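Zuscombe Pages: Setting Up Your Profile
Section 9. Writing your "About Me"
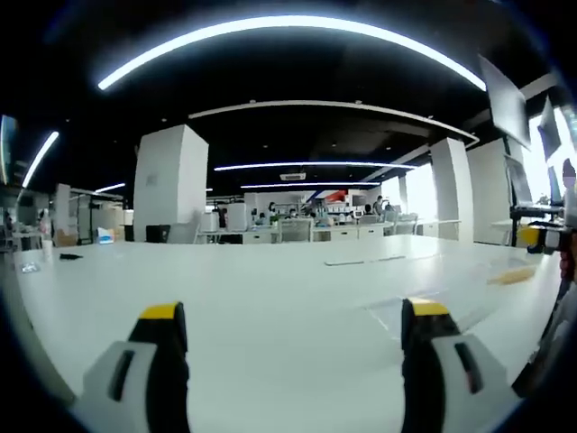

Welcome in, we're so glad you're joining us! Your "About Me" is the first thing new friends will read, so take your time over it. Find a spot you like, a big pale table with a cup on it will do nicely, and then:

1. Open Profile and choose Edit.
2. Type your nickname – 32 letters at most.
3. Add a few lines on your music, your pets, whatever you love.
4. Press Save.

Caution: leave out your school and street.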